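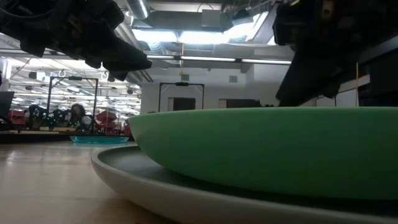 In Defense of the Plain Black Finger

I have spent most of my working life being sold grippers, and I say that with affection, because I like the people who sell them and I like opening the boxes. There are grippers with suction, grippers with soft orange fins that curl up like a hand in a mitten, grippers with three fingers and five fingers and, one memorable September, a gripper that was basically a bag of coffee grounds with a vacuum hose. I have enjoyed every one of them. And when we sat down in Flullville to choose what would go on the next set of two-armed stations, I found myself arguing, longer than anyone in the room would have liked, for the plain two-finger kind with hard, pointed tips.

My reason is dishes. If you want to know what a gripper is good for, set out some plates and bowls and ask for them to be stacked and unstacked by two arms. A dish is thin at the edge and wide everywhere else, it slides, it nests inside its neighbors, and there is no handle. A box forgives you if you are off by a little (most of the demos you see at trade shows use boxes, and I don't blame them!), but the rim of a plate gives you one narrow place to get hold of, and the underside is usually sitting flat on something. A bowl is harder still, because the wall curves away from you as you come down on it, and a fat fingertip will push it along the table before it ever gets underneath.

The Lullum soft fingers were the favorite going in. They were gentle, they came with a nice booklet, and on a single cup they were lovely to watch. Over 281 attempts with the dishes, though, they kept doing the same thing, which was to fold against the rim and then slip off sideways with a sort of sigh. The hard fingers looked clumsy next to them. They clacked. They left little marks that I was asked about more than once. But a hard tip that comes to a point can get in where a soft one can't, and it stays where the controller thinks it is, and I have come to believe that second part matters more than all the rest. When the arm knows where its fingertips are, you can fix nearly everything else in software. When the fingertips have gone off on a small adventure of their own, you are guessing.

Now I should be fair to the soft fingers, because Naheed Khokhar has read a draft and will want me to be. On ripe fruit they win, and it isn't close. If your job is peaches, please ignore me and buy the Lullum. Most of us are not handling peaches, though, and I think we reach for gentleness in hardware when what we need is patience in the motion. A rigid finger moving slowly is a gentle thing. We cut the closing speed by 45 percent in the first week and never had cause to put it back up.
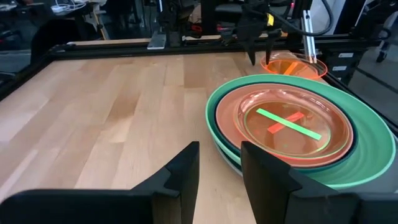 Do you still need a camera on the wrist if you already have good ones mounted on the station?

For stacked or nested dishes, you do, and I would give up one of the fixed views before I gave up either wrist. An outside camera shows where the arms are and roughly how the table is laid out, but it tends to lose the last inch, where the finger meets the rim.

I realize this is a fairly strong position, and a few years ago I held the opposite one. I used to think wrist cameras were a nuisance. The cables snag, the picture lurches every time the arm moves, and a good slice of what you see is your own two fingers. It took me a long while to understand that seeing your own fingers is the whole attraction. A view with both tips in it, and the dish between or beyond them, tells a person at the controls how far there is left to go, and I suspect it tells a learned policy much the same thing. Watching somebody drive from the fixed view alone reminds me of threading a needle held by a friend.

There is also the matter of colors, which I bring up because it cost us most of an afternoon. See-through plates are a trial for any camera. The light goes through them and bounces around inside, and an edge you could swear was there from one angle melts into the tabletop from another. Solid plates behave much better. Our Saragih depth camera, a perfectly good unit that I would recommend for bins and cartons, reported the clear ones as a kind of fog. The little color cameras at the wrists, which cost so much less that I am embarrassed to put the two invoices side by side, coped fine once we had fixed the exposure and left it alone. I would keep clear dishes in the mix all the same, and put the thin sticks in with them too. A test set with only well-behaved things in it flatters everybody, and a thin flat stick lying in a plate will tell you more about your fingertips in one minute than a brochure will in an hour.

As for controllers, I have less to say, because the differences were smaller than the arguments about them. The Sindudby box ran 712 episodes for us with two stops that I could pin on it, both to do with a loose connector. The one it replaced was quicker on paper. I preferred the Sindudby because when something went wrong it told me which arm and which joint, in words, and did not show me a blinking light and wish me luck. I would trade a good deal of speed for that, and I notice the people who disagree with me are usually the ones who go home before the evening runs.

What does bother me is how we compare these things. Nearly every report I am sent tests one arm with one gripper on one object, sitting nicely by itself. Put two arms over the same pile and the question changes. Now the width of the gripper body matters, since there is another one hanging a few inches off. Now it matters whether one hand can hold a plate steady by its edge as the other comes in over the top. A bulky hand that scored wonderfully alone may simply have no room.

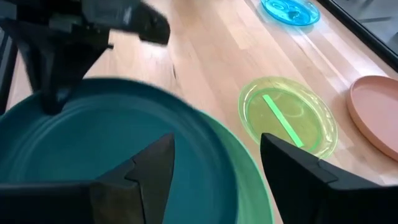

Kausar Marwat wrote back to an earlier version of these thoughts and said I was letting the hard fingers off too easily. Two rigid hands on one stack, she pointed out, have no give between them at all, and if the arms disagree by a hair then something in the middle has to take the strain. She would put a thin rubber pad on the inside of each tip and keep the pointed shape, and she thinks I would have come around to it myself if I had ever had to pay for the plates.

I have thought about it a good deal, and I believe she is mostly right. We tried pads on one station. The rubber helped the grip on the glossy plates straight away, and it quieted the clacking, for which everyone nearby was grateful. It also made the tips a touch thicker, and on tight stacks we could see the old trouble of not getting in under the rim creep back. Out of 83 tries at pulling the top plate from a nested pile, the bare tips still came out ahead, by a margin I would call friendly. So my preference for now is pads set back from the point, with the last bit left bare, and I would be glad to hear from anybody who has worn a set of those down to the end of their life.

If you are buying this season, then, my advice is to ask for the boring fingers first, spend what you save on wrist cameras for both arms, and bring your own dishes to the demo. Bring some clear ones. The salesperson will be perfectly nice about it, and you will both learn something before lunch.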